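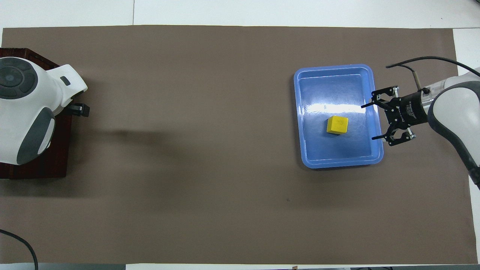

How I get wax melts out of the warmer without making a mess

I go through a lot of wax melts (my hallway always smells of something!) and for ages I dug the old wax out with a butter knife. Please don't. I scratched my lovely Endari warmer that way.

Switch the warmer on until the edges of the wax go soft, then turn it off at the wall. Drop in 2 big cotton balls and leave them while they soak it all up. Lift them out with tweezers and wipe the dish with a paper towel.

For soy wax, my friend Mei-kuen Tam swears by the freezer instead. Let the dish cool completely, pop it in for ten minutes, then push on one side of the wax and it slides right out. This only works if your dish comes off the base, and mine does, thank goodness.

Next up I'm trying the Norngate fig melts, which arrived Thursday and smell amazing even in the packet!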